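Dec 2, 2025

1/ I've managed people at Nakidus since May. The habit that took me longest to learn was handing work over and then leaving it alone.

2/ My old way: give someone a task, check on it by lunch, rewrite it by four. I called that support. My team in Bimbridge called it something else.

3/ So I set a rule. Once a job is handed over, I get one 20-minute check-in a week. Questions can come to me any time – I just can't go looking for them.

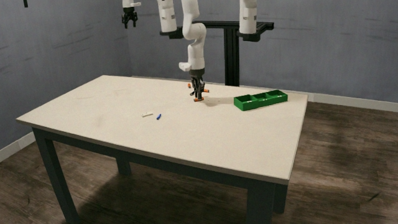
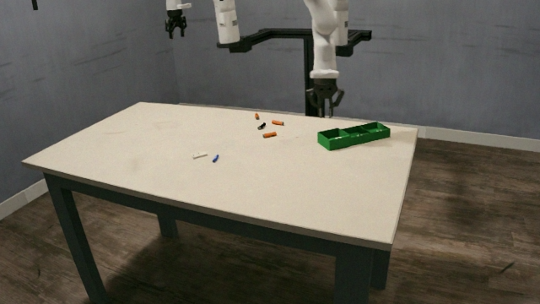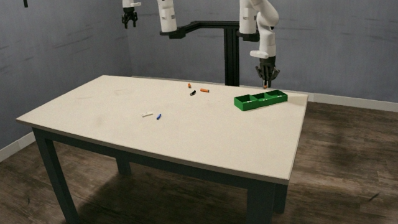 4/ The first two weeks were rough. The Kemeys order went out with a mistake I would have caught. The person who made it called the client and fixed it the same day.

5/ I also put a spending limit on it. Anyone can approve up to $1000 without asking me. For the Plondel account it's $3000.

6/ Last month I got 29 approval requests, mostly for things over the limit. I still want to say yes or no too fast – working on that next.

7/ If you've tried something like this with a bigger team, how did you handle new hires? Mine start Monday.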